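Search this site
Enter keywords

About Cistix

Cistix is a communications and copywriting firm based in Tullisbridge. We write for companies whose work is hard to explain: pension administrators, valve makers, freight software suppliers and a good many others. If your own staff struggle to say what the business does, we can probably help.

The firm was started by Alasdair Cruickshank, who had spent years writing annual reports, and Chukwuemeka Oyewole, a former trade magazine editor. We are still small. There are five of us in the Tullisbridge office and another 3 writers who work from home, mostly on technical subjects.
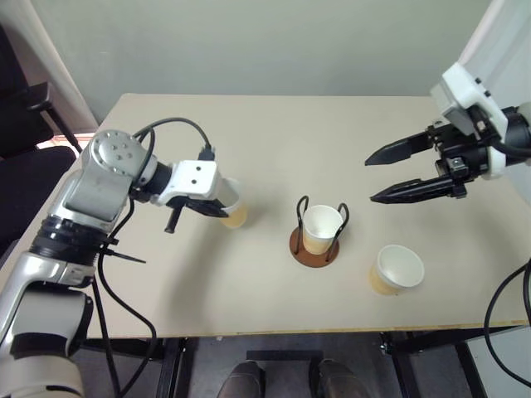
What we do

Most of our work is plain and regular — web pages, staff newsletters, tender documents, speeches for people who would rather not give one. We also run a half-day course on describing your job to someone outside your trade. It is held at our Wilteddale rooms every July and takes up to 60 people.

We charge by the project and agree the price before we start. Two rounds of changes are included. 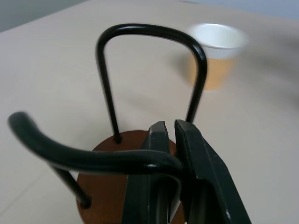
Mug tree on the tabletop.

Working with us

You will have one writer from start to finish. Technical drafts are also read by our senior editor, Ms Đỗ, before they go to you. A short website takes us around five weeks, longer if several departments need to approve the text.

To ask about a project, ring the office and use extension 274.

Page last updated 7/12/19

Filed under: About us, Business writing, Our people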